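From: Efua Acheampong
To: still-life-swap list
Date: 2020-07-30
Subject: Re: [swap] Cloth, screen, and what to put on them?

Hi all,

Oh, I'm so glad somebody finally asked about this! I've been setting up tabletops for my drawing group every week this month and have been dying to talk about it with people who won't glaze over. Quoting the original so the folks on digest can follow:

> Hello list,
>
> I'm new here and just starting to set up still lifes at home for myself and my sister, who paints in gouache. We have a decent table, one good window, and a box of odds and ends from the kitchen drawers. Everything we arrange ends up looking like a yard sale. Two questions:
>
> 1. What do you put UNDER the things? We have a white bedsheet and it wrinkles like mad, and then we spend an hour drawing wrinkles.
>
> 2. What do you put BEHIND the things? Right now it's a bookcase and I keep getting drawn into painting the book spines.
>
> A third question if anyone has the patience: do the objects need to go together? My sister says yes. I say a lemon can sit next to a stapler if it wants to.
>
> Thanks in advance,
> Adjei

Adjei, welcome! I'm going to take these in order and then wander off, as I do.

**Under.** Give the bedsheet back to the bed. What you want is something with a bit of weight and a bit of fuzz, so it lies flat when you smooth it out with your hands and doesn't throw shine back up at you. Felt is great, or anything felt-like. I have a blue one that leans toward teal, and I have used it more than any other cloth I own. The color does a ton of work. Anything warm you put on it — reds, yellows, oranges — just sings, and a beginner can see the difference between the object and the ground right away without squinting. It also has a slightly mottled look up close, so a big area of it doesn't go dead when you paint it. You can let a brush be a little uneven there and it looks right.

Get it bigger than you think you need. My first one was too small for the table and I kept moving things in toward the middle to stay on it, and everything I set up that month looked huddled. Now I cover the whole top. If you order felt by mail, the stuff I got from Grostano came folded in a tight square and I had fold lines for two weeks. A damp towel over it and a warm iron (low! please, low) took care of them. Lint roller before every session. It picks up every crumb and cat hair in the county.

**Behind.** A folding screen! I can't say this loudly enough. I found mine secondhand, and it was the best money I ever put into this hobby. It's woven, beige and tan, in wood strips, and I stand it along the back edge of the table. The thing I love is that the panels don't sit flat. You open the hinges a little this way and a little that way and you get a zigzag, so each panel takes the window light differently. One goes a shade darker, the next a shade lighter. That gives you a background with some life in it but nothing you feel obliged to read, like book spines.

Two cautions on screens. The weave is a trap. I had a fellow in the group spend an entire morning on the basket pattern and never get to the fruit. I tell people to put in a few of the little dark marks near where they want the eye to go and let the rest be a flat tan. And the hinges are dark, and dark hardware against beige is a magnet. Either leave them out of the drawing or line something up so they don't poke out of the top of somebody's orange like a stem.
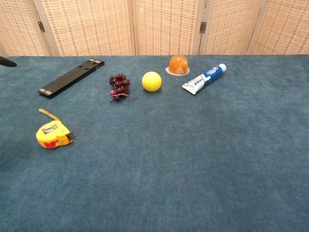

**Do they have to go together?** I'm with you and the stapler, all the way. I think "going together" is mostly about shape and color, and very little about whether the things would meet in real life. When I pull from my box I'm asking for something round, something long, something light can get through, something made of lots of small bits. That's it. If they happen to be a ball and a pudding cup, fine.

Some things that have earned a permanent spot in my box:

- A plain yellow ball, tennis ball size, no printing on it. I would give this to every beginner in the world. You get a highlight, a halftone, and a soft shadow on the cloth, and there's nowhere to hide. Draw it five times in a row and the fifth one will be round, I promise.
- Artificial grapes, the dark red kind, in a smallish bunch. Real ones get eaten. The trick with grapes is to find the outline of the whole bunch first, then pick three or four to finish properly, and just suggest the others. Leave the stem on, because a thin line trailing across blue felt is a gift.
- Anything see-through in a warm color. I have an orange cup shaped like a dome, very jelly-mold looking, and when the light goes through it it glows. People gasp a little when they first notice that the brightest part isn't always the part facing the window. Put it toward the back, near the screen, so it has something quiet behind it.
- One long black thing. It hardly matters what. Lay it on a diagonal so it leads in from the front corner. A row of small round things wants a straight edge near it, and a matte black one gives you the darkest dark for free. Then you can judge all the other values against it.

I used to own a whole shelf of Proper Still Life Objects (a copper kettle, a plaster hand, two brown bottles) and I still bring out the kettle now and then, but the group does livelier work from toys and kitchen junk. They aren't scared of it.

**Arranging.** My habit, and please feel free to ignore it, is to start with most of the things toward the back half of the table and leave open cloth in front. Beginners hate this. They want to push everything forward where they can reach it. But that stretch of empty blue is where the shadows fall, and it gives the eye somewhere to walk in. Then I do the squint test from a chair, at the height you'll draw from. Standing up lies to you! From above, all the objects have nice gaps between them. Sit down and suddenly the ball is directly in front of the cup and they've turned into a snowman.

So: sit, squint, get up, move ONE thing, sit again. I usually go through that a good many times and drink a whole cup of tea in the process. Let a couple of things overlap and let at least one stand clear. If two edges just barely touch, either separate them or commit to the overlap. Those little kissing edges make a drawing look flat faster than anything I know.

For light, one window and nothing else, if you can manage it. Turn off the ceiling lamp. On gray days I use a clip lamp with a Vovier bulb in it, set off to the left, and I drape a bit of tracing paper over the front of the shade (well clear of the bulb) when the shadows are too hard. My sister-in-law uses the Trurnard one with the bendy neck and likes it fine, though I find it droops.

If you need to leave a setup between sessions, put a little dab of tailor's chalk on the felt beside each thing, on the side away from your chair. It brushes right out. I've rebuilt a table from chalk dabs after my nephew borrowed the ball, and the drawing picked up right where I'd left it.

Oh, and gouache! Tell your sister to mix a big puddle of the cloth color at the very start and keep it in a lidded jar. Matching a half-dried teal on the second day is misery. I go for a warm blue plus a touch of green and a tiny bit of whatever red is in the grapes to knock it back. It dries lighter than it looks wet, or at least mine does, so test a swatch first on the same paper.

I have an offcut of the blue felt, 16 inches by 47, that's too narrow for my table but would be perfect for a small corner setup. Adjei, if you'd like it, send me your address off-list and I'll mail it. First dibs to you as the new person, and after that it's open to anybody. I'd also love a trade for something translucent and green, if anyone has a thing like that rattling around in a cupboard. A bottle stopper, a cup, a toy, I'm not fussy.

And post your table when you get one up! Stapler and all.

Efua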